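Werkstatt > Projekte > Plakoneo > Bericht, Teil 4

4. Mai 2018, von Nelu Dumitrescu

4 Aufbau der Zelle und erste Versuche

4.1 Rahmen und Wände

Ich fange mal mit dem Rahmen an, weil der mich am längsten aufgehalten hat. Die Profile stammen aus einem Restposten von Brudham, und wer schon einmal Restposten gekauft hat, weiß, dass die Längen nie passen. Ich habe also erst gesägt, dann entgratet, dann noch einmal gesägt. Im Februar stand das Ding endlich halbwegs rechtwinklig in unserer Gemeinschaftswerkstatt in Drindov, und ich war so froh darüber, dass ich den ganzen Abend nur noch daran herumgewackelt habe (es wackelte erfreulich wenig!).

Die Wände wollte ich zuerst weiß haben, wie man das aus den meisten Veröffentlichungen kennt. Dann habe ich die Kameras angeschlossen und gemerkt, dass meine Bildauswertung auf weißem Grund wunderbar funktioniert und auf jedem anderen überhaupt nicht. Für eine Arbeit, die sich mit Greifen in Wohnungen beschäftigen soll, ist das ein ziemlich trauriger Befund. Also kam gemusterter Stoff hinein, großflächig und bunt, und die Erkennungsrate auf meinen Testbildern fiel prompt von 82 auf 75 Prozent. Das klingt nach Rückschritt, hat mir aber die Fehler gezeigt, die vorher schon da waren und die ich bloß nicht gesehen hatte. Die dunkleren Streifen sind besonders gemein, dort verschwindet der schwarze Greifer für die Kamera fast völlig.

4.2 Arme und Verkabelung

Beide Arme sitzen vorn auf einer gemeinsamen Schiene, jeder auf seiner eigenen Montageplatte. Anfangs hatte ich sie enger zusammengerückt, und beim ersten gemeinsamen Lauf haben sie sich sofort gegenseitig die Ellbogen in die Seite gerammt. Seitdem prüft die Steuerung vor jeder Bewegung den Abstand, und ich habe die rechte Platte zusätzlich um 18 Millimeter versetzt. Ob beides nötig ist, weiß ich nicht, ich habe es nie einzeln getestet.

Die Steuerplatinen liegen unten bei der Schiene. Schön ist das nicht, aber ich komme mit dem Schraubendreher dran, ohne mich zu verrenken. Die Software heißt Plakoneo (der Name ist beim Kaffee entstanden und leider hängen geblieben) und läuft auf einem alten Rechner unter der Werkbank. Von Tănase, einem kleinen Betrieb zwei Straßen weiter, kommen die gefrästen Adapter für die Handgelenkkameras. Die erste Lieferung war spiegelverkehrt, mein Zeichenfehler, und ich habe sie trotzdem bezahlt – das gehört wohl auch in einen ehrlichen Bericht.

4.3 Gegenstände und Ablauf

Bei den Gegenständen wollte ich weg von Würfeln und Zylindern. Würfel kann inzwischen jeder greifen. Mich interessiert der Kram, der bei mir zu Hause auf dem Tisch liegt, also Stifte, ein Taschenrechner, Körbe und vor allem Steckdosenleisten mit Kabel dran. Kabel sind furchtbar! Sie liegen nach jedem Versuch anders da, sie bleiben an den Fingern hängen, und wenn man an einem Ende zieht, bewegt sich das andere dorthin, wo man es am wenigsten brauchen kann. Abbildung 3 gibt den Stand der Zelle mit den beiden Steckdosenleisten wieder.
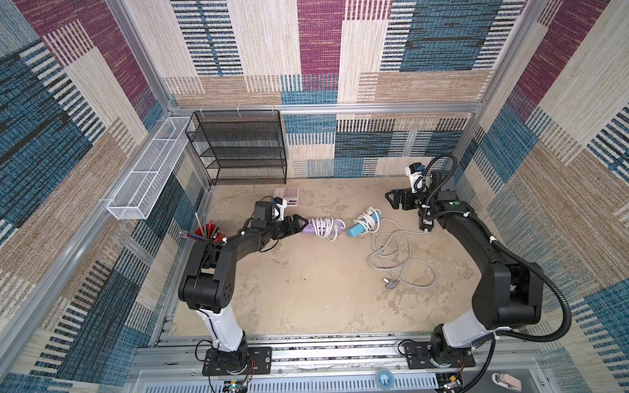

Abbildung 3: Arbeitszelle mit beiden Armen, Drahtregal und zwei Steckdosenleisten.

Insgesamt habe ich 354 Versuche aufgezeichnet, verteilt auf viele Abende, und die ersten davon würde ich heute am liebsten wieder löschen. Damals habe ich nach jedem Durchgang die Gegenstände von Hand zurückgelegt und dabei unbewusst immer dieselbe bequeme Lage gewählt. Erst beim Durchsehen der Daten fiel mir auf, dass der Stecker fast jedes Mal zur gleichen Seite zeigte. Jetzt würfle ich die Startlage aus, auch wenn mir das Ergebnis nicht gefällt.

Für die Auswertung zähle ich einen Griff nur dann als gelungen, wenn die Leiste samt Kabel angehoben wird und oben bleibt, bis der Arm stillsteht. Rutscht sie vorher weg, gilt der Versuch als Fehlgriff, auch wenn es knapp war. Ein schleifendes Kabelende lasse ich durchgehen, darüber kann man streiten. Die Einteilung nach Fehlerarten und die Greifkräfte beider Arme folgen in Abschnitt 5.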